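Booth surfaces and small trays, May

Finish notes by Vasanthi Amarasinghe, layout by Rajitha Sivakumar. The booth has a gray marble-pattern base with orange and blue walls. Panel graphics follow the Dekano sheet, revision 2. Gray was picked over plain white so that pale trays keep a readable edge — the veining is decorative and carries no alignment marks.
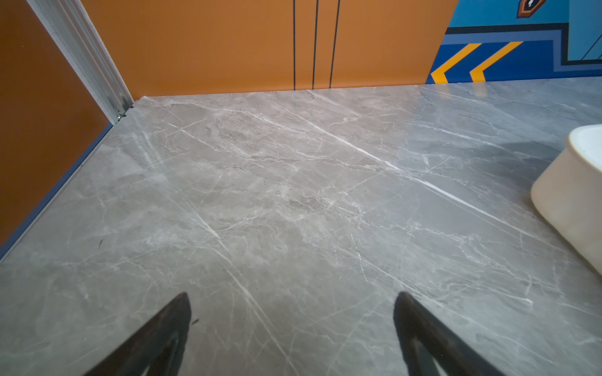

Base surface, polished, white veins on gray. Cream-white container at right.
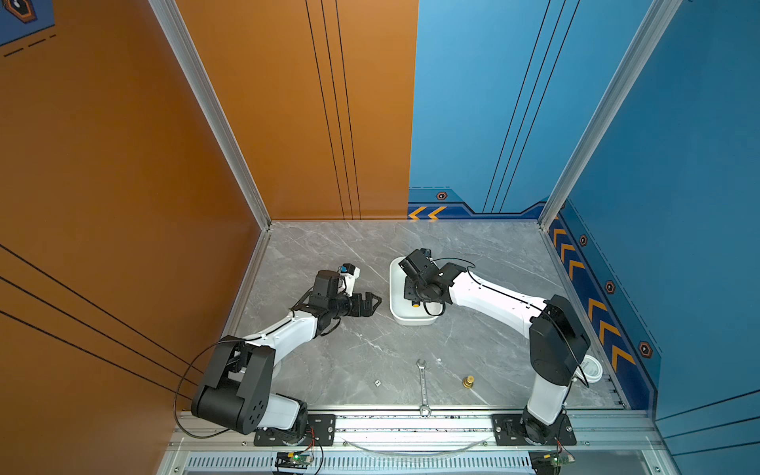
Orange and blue panels, aluminum corner posts, chevron strips along the blue side.

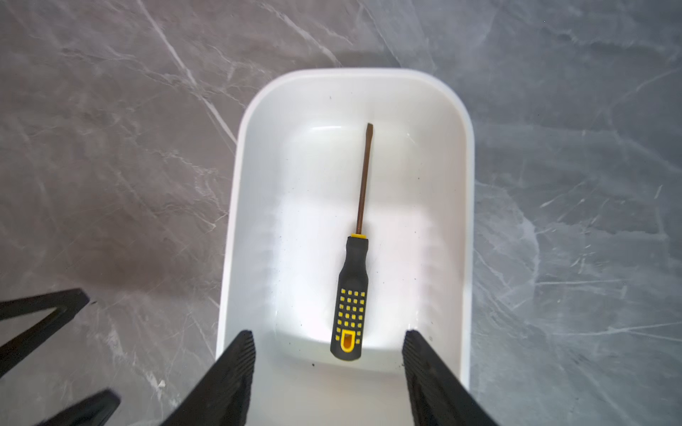

White plastic tray, rounded corners. Flathead screwdriver, black and yellow handle.

Cleaning: damp microfiber, no abrasive pads. Wipe the panel graphics along the stripes, never across. Replacement wall film is kept in the Darnar cabinet, second shelf, in 700 mm rolls. Cut 80 mm over length and trim in place.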